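Gadgets for kids

Can a watch really tell how you slept?

Plenty of smartwatches say they can give your sleep a score. You wake up, look at your wrist, and there it is: 37 out of a possible 100. Terrible! But wait a moment. You feel fine. Who is right, you or the watch? 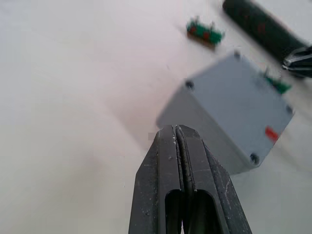

By Delia Ene
Science writer, Plolterora Juniors

Let's start with what a watch can't do. It can't see inside your head. In a sleep lab, people wear little sensors on their scalp that pick up signals from the brain. A watch sits on your wrist, a long way from there.

So it guesses. A tiny part inside feels when you move. Green lights on the back shine into your skin and help the watch work out your heartbeat. If you lie very still and your heart slows down, the watch says "asleep".

Can you spot the problem? You might be lying still and wide awake, thinking about sharks.
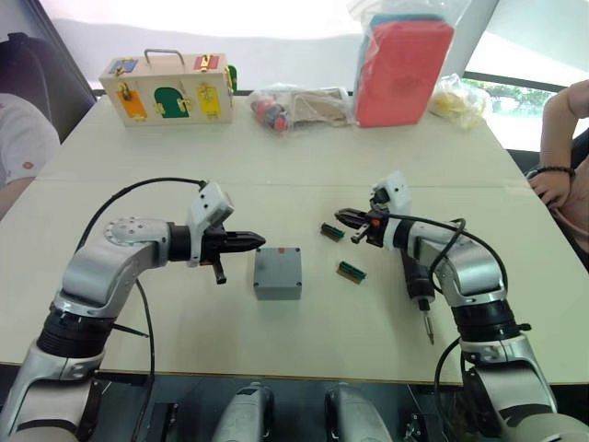 Small grey box on the table, next to the gripper.

The makers of the Fludora watch say it finds "deep sleep" to the minute. I wore one for 22 nights. On one of them I read a book in bed until late, hardly moving, and it gave me an extra 30 minutes of sleep. Hmm.

Merja Vuorinen, who tests watches for Brevow, told me the total hours are often fairly close. The fancy coloured charts are much shakier — and the charts are what the adverts show
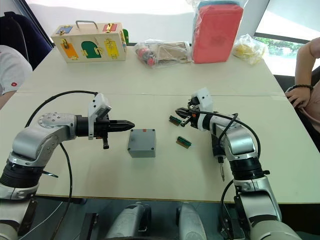

off the most. When a box promises something clever, ask how the maker checked it. Who did they test it on? Were any of them children? Your sleep is different from a grown-up's.

And if the score says you're tired, ask yourself first.

230 shares
Comments (30)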